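Nillton Erfassungsplatz für Manipulationsdaten

Produktseite | Datenblatt | Lieferumfang | Dienstleistungen | Kontakt

Kurzbeschreibung

Der Nillton Erfassungsplatz ist eine ortsfeste Arbeitsstation zur Aufzeichnung von Bewegungs- und Bilddaten an einem Roboterarm. Er richtet sich an Forschungseinrichtungen, Hochschulen und Entwicklungsabteilungen, die Vorführungen für lernende Steuerungen in größerer Zahl und in gleichbleibender Qualität erheben. Die Station wird ohne Roboterarm geliefert. Sie umfasst Grundplatte, Befestigungsmaterial, Kamerahalterungen, Aufzeichnungsrechner und die Software Nureo.

Der Erfassungsplatz ist für haushaltsnahe Aufgaben ausgelegt: Greifen und Umsetzen von Gefäßen, Wischen von Oberflächen, Handhaben von Behältern und Kleinteilen. Für Montageaufgaben mit Kraftregelung steht eine gesonderte Ausführung zur Verfügung, die auf der Seite Krūmiņa beschrieben ist.

Anwendungsbereich

Lernende Steuerungen benötigen Beispiele, in denen dieselbe Aufgabe unter wechselnden Bedingungen ausgeführt wird. Gegenstände stehen an anderen Stellen, das Licht ändert sich, die Bedienperson wählt einen anderen Griff. Gleichzeitig müssen Zeitbasis, Koordinatensysteme und Kamerakalibrierung über die gesamte Erhebung hinweg vergleichbar bleiben. Der Erfassungsplatz trennt beides voneinander. Die Aufnahmeseite (Platte, Säule, Halterungen, Rechner) bleibt unverändert, während die Arbeitsfläche davor frei gestaltet und ausgetauscht werden kann.

Eine eigene Arbeitsfläche gehört nicht zum Lieferumfang. Die Station wird an vorhandene Labormöbel oder Küchenzeilen herangestellt. Zulässig sind Höhenunterschiede zwischen Grundplatte und Arbeitsfläche, soweit der Arbeitsraum des verwendeten Arms dies erlaubt. Das Aufmaß erfolgt vor der Bestellung anhand des Formblatts, das über den Vertrieb bezogen werden kann.

Aufbau der Station

Grundplatte. Lochrasterplatte zur Aufnahme des Armsockels und der Zubehörteile. Die Platte wird auf einem Untergestell verschraubt oder mit Zwingen auf einem vorhandenen Tisch befestigt. Bei Befestigung mit Zwingen ist der feste Sitz vor jeder Erfassungsschicht zu prüfen.

Säule. Die Säule trägt die raumfeste Kamera und wird unmittelbar auf der Lochrasterplatte montiert. Kabel sind mit ausreichender Schlaufe zu verlegen, damit beim Nachstellen keine Zugkräfte auf die Steckverbindungen wirken.

Handgelenkhalterung. Halterung für eine Kleinkamera am Greiferflansch. Der Blickwinkel ist so gewählt, dass die Greiferfinger dauerhaft im unteren Bildbereich liegen. Zwei Adapterringe für gängige Flanschbilder sind enthalten; weitere Adapter werden auf Anfrage gefertigt.

Aufzeichnungsrechner. Rechner mit Bildschirm, vorinstallierter Software und Wechseldatenträger. Die Aufzeichnung erfolgt lokal. Eine Verbindung zum Internet ist für den Betrieb nicht erforderlich.

Bediengerät. Die Führung des Arms erfolgt wahlweise durch Handführung, sofern der Arm diese Betriebsart unterstützt, oder über das Bediengerät Skondent. Letzteres ist als Option erhältlich und wird über eine eigene Schnittstelle angeschlossen.

Software Nureo

Nureo übernimmt die Aufzeichnung, die Kennzeichnung und die Ausgabe der Datensätze. Jede Vorführung wird als Episode mit Anfangs- und Endmarke gespeichert. Zu jeder Episode gehören die Gelenkstellungen, die Greiferöffnung, die Bildfolgen aller angeschlossenen Kameras sowie ein Protokollblatt mit Aufgabenbezeichnung, Bedienperson (als Kürzel) und freiem Bemerkungsfeld.

Es können bis zu 8 Kameraströme gleichzeitig aufgezeichnet werden. Sämtliche Ströme werden mit einer gemeinsamen Zeitbasis versehen. Fällt ein Strom während einer Episode aus, wird die Episode gekennzeichnet und bei der Ausgabe standardmäßig übergangen. Sie bleibt auf dem Datenträger erhalten und kann durch die verantwortliche Person wieder freigegeben werden.

Misslungene Vorführungen werden nicht gelöscht. Die Bedienperson vergibt nach jeder Episode eine der im Projekt festgelegten Wertungen. Die Wertungsliste ist frei definierbar und sollte vor Beginn der Erhebung abgestimmt sein. Eine spätere Änderung ist möglich, wird jedoch im Änderungsprotokoll vermerkt.

Die Ausgabe erfolgt in offenen Dateiformaten. Eine Beschreibung der Feldnamen und Einheiten liegt jeder Ausgabe bei.

Voraussetzungen am Aufstellort

Der Aufstellort muss eben, trocken und frei von Durchgangsverkehr im Schwenkbereich des Arms sein. Die Schutzmaßnahmen richten sich nach der Gefährdungsbeurteilung des Betreibers. Der Hersteller stellt hierfür eine Vorlage zur Verfügung, die die Beurteilung nicht ersetzt.

Glänzende Arbeitsflächen sind zulässig. Spiegelungen der Deckenbeleuchtung können die Belichtungsautomatik der Handgelenkkamera beeinflussen. Es wird empfohlen, Belichtung und Weißabgleich in Nureo vor der ersten Episode festzusetzen und die Werte für die gesamte Erhebung beizubehalten. Werden mehrere Arbeitsflächen verwendet, ist für jede ein eigenes Kameraprofil anzulegen.

Befinden sich Personen im Erfassungsbereich der Kameras, sind diese vorab über die Aufzeichnung zu unterrichten. Für Räume mit wechselnder Belegung bietet Nureo eine Maskierung des Bildhintergrunds an. Die Maske wird je Kamera gezeichnet und kann nachträglich auf bereits gespeicherte Episoden angewandt werden.

Empfohlener Ablauf einer Erhebung

Vor der ersten Erhebung ist eine Kalibrierfahrt durchzuführen. Sie ist nach jedem Versetzen der Säule, nach jedem Wechsel der Handgelenkhalterung und nach jedem Lösen der Plattenbefestigung zu wiederholen. Das Ergebnis wird im Projektordner abgelegt.

Die Gegenstände werden nach einem Belegungsplan ausgelegt. Nureo erzeugt auf Wunsch zufällige Belegungen aus einer Gegenstandsliste und zeigt diese auf dem Bildschirm an. Zu jeder Belegung sollte mindestens eine Aufnahme der leeren Arbeitsfläche aus Sicht der Handgelenkkamera vorliegen. Diese Aufnahmen dienen dem späteren Abgleich der Beleuchtung.

In der Erprobung bei Krūmiņa wurden in einer Erhebungsphase im Oktober 237 Episoden zu einer Wischaufgabe aufgezeichnet. Die Leitung lag bei Nazma Kumarasinghe. Der Erfahrungsbericht kann beim Vertrieb angefordert werden und enthält auch die verwendete Wertungsliste sowie den Belegungsplan.

Pausen der Bedienpersonen sind im Erhebungsplan fest vorzusehen. Nach einem Wechsel der Bedienperson wird die erste Episode als Übungsepisode gekennzeichnet.

Station und Arbeitsfläche im Laborbetrieb
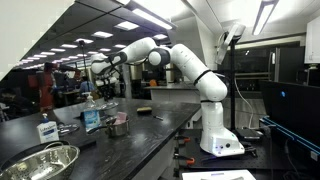
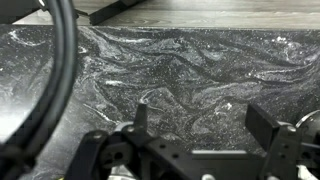 Wartung und Ersatzteile

Die Grundplatte ist wartungsfrei. Bohrungen, in denen sich Reinigungsmittel oder Fremdkörper abgesetzt haben, sind mit einem weichen Pinsel zu säubern. Kamerakabel am Handgelenk unterliegen erhöhtem Verschleiß und sind in regelmäßigen Abständen auf Knickstellen zu prüfen. Beschädigte Kabel dürfen nicht weiterverwendet werden.

Greiferfinger und Greiferbeläge sind Bestandteile des Arms und werden vom jeweiligen Armhersteller bezogen. Ein Wechsel der Finger während einer laufenden Erhebung ist im Protokollblatt zu vermerken.

Softwareaktualisierungen werden als signiertes Paket bereitgestellt und vom Betreiber eingespielt. Innerhalb einer laufenden Erhebung wird von einer Aktualisierung abgeraten.

Lieferumfang

Grundplatte mit Befestigungssatz
Säule mit Kamerahalter
Handgelenkhalterung mit 2 Adapterringen
Kleinkamera für das Handgelenk
Raumfeste Kamera
Aufzeichnungsrechner mit Bildschirm
Wechseldatenträger
Kalibriertafel
Software Nureo, Einzelplatzlizenz
Betriebsanleitung und Vorlage zur Gefährdungsbeurteilung

Nicht enthalten: Roboterarm, Greifer, Arbeitsfläche, Untergestell, Bediengerät Skondent.

Einweisung und Inbetriebnahme

Die Inbetriebnahme erfolgt durch Nillton oder durch einen zugelassenen Servicepartner. Sie umfasst die mechanische Aufstellung, die erste Kalibrierfahrt und eine Einweisung von höchstens acht Personen. Die Einweisung wird in deutscher oder englischer Sprache durchgeführt. Der Betreiber stellt sicher, dass der Roboterarm zum vereinbarten Termin betriebsbereit ist und eine für den Arm unterwiesene Person anwesend ist.

Anfragen und Bestellung

Angebote werden auf Grundlage des ausgefüllten Aufmaßblatts erstellt. Bitte geben Sie bei der Anfrage die Typbezeichnung des vorgesehenen Arms, das Flanschbild und die gewünschte Anzahl der Kameras an. Für öffentliche Auftraggeber liegen die Ausschreibungstexte in bearbeitbarer Form vor.

Technische Änderungen vorbehalten. Maßgeblich ist die Fassung des Datenblatts zum Zeitpunkt der Auftragsbestätigung.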